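Gronlow Robotics Club: Frequently Asked Questions

Last updated 10 June 2025

Who can join?

Anyone enrolled at the college, full time or part time. You do not need to be studying engineering. Current members come from nursing, accounting, graphic design and the welding program. The only fixed requirement is the one-hour safety session, held at the start of each term and repeated a month later for people who sign up late.

Do I need to know how to program?

No. New members start by moving the arm by hand controls and recording what they did. Most people write their first short script in the third or fourth week. If you already know some Python you can skip ahead, but you still have to pass the hand control test before you run code on the arm.

What does it cost?

Dues are $50 a year. That covers shop time, printed parts and the club shirt. Competition travel is paid separately, and the most anyone has been asked to pay for a trip is $300. Ask about the fee waiver if this is a problem. The form is one page and it is kept private.

What are you working on this year?

The main project is the tabletop task for the Dodomano Student Challenge. Teams have to pick up household items from a counter and put them where the judges say, with no changes to the items allowed. We work on it in the kitchen mockup at the Sawatzky Building. 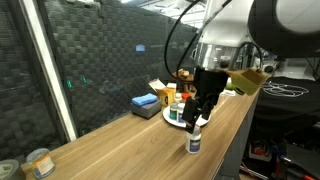 What kinds of objects do you practice with?

Small household things, mostly ones that members bring from home. The rules list size and weight limits but no brands, so we try to vary shape and surface as much as we can. Small bottles take up most of our practice time. A white one with a blue label can be standing by itself on the counter, where the two fingers have space to come down on it, while a similar one shares a plate with two others and leaves much less room. Soft items like a sponge or a stuffed toy need different grip settings, and we treat them as a separate exercise. Please do not bring glass that you want back.

How is the challenge scored?

Each team gets 19 objects and one attempt per object. A clean pick and a correct placement earn full points. A drop on the counter loses half, and a drop on the floor loses all of them. Time only counts as a tiebreaker — slow and steady is fine.

Can I use the arm outside club hours?

Yes, after you pass the hand control test, and only with a second trained member in the room. Sign the log, clear the counter when you finish, and park the arm in its rest position. Do not unplug anything to free up an outlet.

Where does the money come from?

Dues, the spring parts sale, and a grant of $2,000 from Prudura, a local packaging company. The grant has to be spent on equipment and cannot be used for travel or food.

When is the next tryout for the challenge team?

The May tryout is over and the team is set. Alternates will be chosen in the first month of fall term. You have to be a member before you can try out.

Comments

cabinetdoor: Does the safety session from last year carry over or do I have to retake it?

Gronlow Robotics Club: It carries over for one year. After that you need to retake it.

mjp_welds: The waiver form link on the dues page is broken. I got a paper copy at the front desk instead.

Gronlow Robotics Club: Thanks, the link is fixed.

tallgrass22: Can part-time students be on the challenge team or just in the club?

Gronlow Robotics Club: Both. You need to be enrolled during the term of the event.

Related pages

Hand Control Test: What to Expect
Dodomano Challenge Rules Summary
Shop Hours and Sign-Up Log
Grip Settings for Soft Objects
Spring Parts Sale Results

Contact the club | Sawatzky Building, front desk | © 2025 Gronlow Robotics Club | Back to top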